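Prurura Entertainment News
Open position: Staff Writer, Television and Celebrity

Prurura is seeking a full-time staff writer to join its television and celebrity desk in Plurnham. The desk covers comedy, talk shows and reality programming, and publishes daily. The position reports to Tobias Pettigrew, Desk Editor.

Duties include writing up to five short news items per shift, attending press days, interviewing performers and their representatives, and maintaining the weekly casting column. Evening work is required during awards season in January.
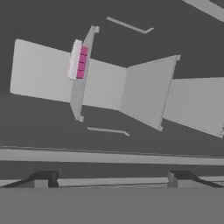

Applicants must have at least four years of experience in entertainment reporting and a sound knowledge of libel and privacy rules. All claims about a performer's personal life must be confirmed by two sources before publication. Familiarity with the Roltance publishing system is preferred.

To apply, send a resume, a cover letter and three published articles to the Hiring Office, Prurura, 742 Tillman Street, Plurnham. Applications must be received by 4 April 2023. Selected candidates will be invited to complete a paid writing test.

Prurura is an equal opportunity employer.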